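Home / Workroom / Galleries / Parts boxes

Parts boxes: emptying and resetting
Words by Jabari Mwaipopo

The Jeltine workroom keeps its small parts in divided plastic boxes. There are 26 of them, in two wall racks at the window end of the room. Over the past few weeks we have been emptying the boxes, cleaning them and moving the dividers to suit what we store now. This page records how the job was set up, for members who were away and for anyone who comes looking for the brass eyelets and finds them in a new spot. The pictures are towards the bottom.

What was in them

The boxes were filled when the workroom mainly did lamps and radios. Since then the work has moved towards bags, blinds, luggage and camping gear, and the contents have drifted along with it. Press studs were sitting in with fuse holders. Zip pulls were in four different boxes. One compartment held a mix of grub screws, glass beads and a single cufflink, which is now in the lost property tin by the kettle.

Electrical parts have gone to the steel drawers under the radio bench. Sewing and luggage hardware stays in the boxes, along with picture hooks, curtain fittings and the small screws that go with them. Anything rusted has been thrown out. Anything we couldn't identify went into a jar with a question mark on the lid, and it will stay on the front counter until the end of May in case somebody recognises a piece.

How we did it

One box at a time, on a clear white tabletop. Small dark parts show up well on white, and a tabletop can be wiped down between boxes. Tip the contents of each compartment into its own saucer, not into a heap. We learned this on the first box, when the machine screws and the self-tappers went in together and took most of an afternoon to separate.

Once the box is empty, lift the dividers out if they will come. Some slide up easily. Others have been in place for years and need a wiggle from both ends. Don't use a screwdriver on them. The slots chip, and a chipped slot lets small washers creep under from the next compartment.

Wash the base and the dividers in warm water with a drop of dish liquid and leave them on the rack overnight. Lids only need a wipe with a damp cloth. Keep solvents and eucalyptus oil away from tinted plastic – it clouds, and then you can't see what you have through the lid. If there is an old paper label, soak it off. The small printed maker's labels can stay where they are.

When everything is dry, check the hinge by opening the lid all the way until it lies flat on the table. A lid that springs back halfway usually has grit along the hinge line, and an old toothbrush will clear it.

Setting the dividers

The long divider goes in first, then the short ones across it. It is tempting to make every compartment as small as possible, but a cell you can't get two fingers into is a nuisance. We have used bigger cells for buckles, D-rings and slider bars, and smaller ones for studs, rivets and needles in their paper packets.

Run a fingertip along the bottom of each divider after it goes in. If you can feel it lift, push it down again before you fill anything. A few of the older dividers have bowed slightly and won't sit flat. Those are in a bundle on the top shelf, held with a rubber band, and they are fine for boxes that hold only larger pieces.

Please put matching sizes next to each other, smallest on the left. The layout card goes inside the lid, written in pencil so it can be changed. Cards are in the Rashidi tin on the second shelf.

Latches

The latches wear out before anything else does. Undo them with a thumb under the bottom edge and let them hang. Pulling one sideways will crack the clip where it joins the wall, and that accounts for most of the repairs we have had to make. When you close a box, press the lid down at both latch points, do up the latches, and then tilt the box a little over the table before you carry it anywhere.

Two boxes were past saving. Their latches had been replaced with elastic, which held well enough on a shelf but not when somebody picked the box up by the lid. They have been kept for parts. Another has a split corner and is waiting for glue.

Racks

The left rack now holds sewing and bag hardware and the right rack holds everything for the house. Boxes go in with the latches facing out. The heavier ones belong on the lowest two shelves, and please don't stack anything on top of the racks, including coffee.

The Endau Street shed has asked for any spare dividers. They can have five of the short ones. The long ones we need.

Pictures

Dividers in, lid lying open behind the box.
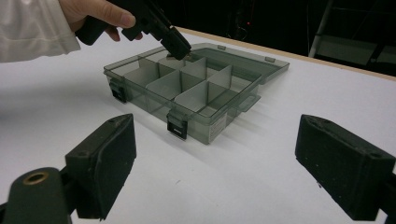
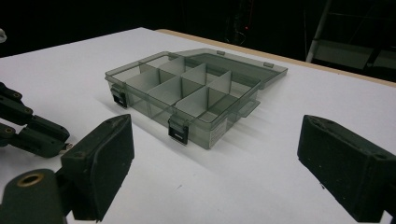 Hurnley, May

Both pictures show a tinted organiser box with the lid back and the two black latches undone. The second gives the clearer look at the compartments, with a longer divider along the box and shorter ones across it. In the first, the tip of a black hand-held gripper is down in one of the rear compartments.

At the time of writing, 23 boxes are done and back on the racks. The box list by the door has been rewritten to match, and the old list is pinned behind it for now. If you find something on the new list that isn't where it should be, move the part and leave the list alone.

We are short of medium press studs and black webbing sliders, and have far too many brass cup hooks. Take a handful of the hooks if you have a use for them. Donations of hardware are welcome, sorted if possible, in jars or bags with the lids on. Please don't drop off mixed tins at the door.

The sink is free for washing boxes after 3 pm. Leave the drying rack clear when you finish.

Back to galleries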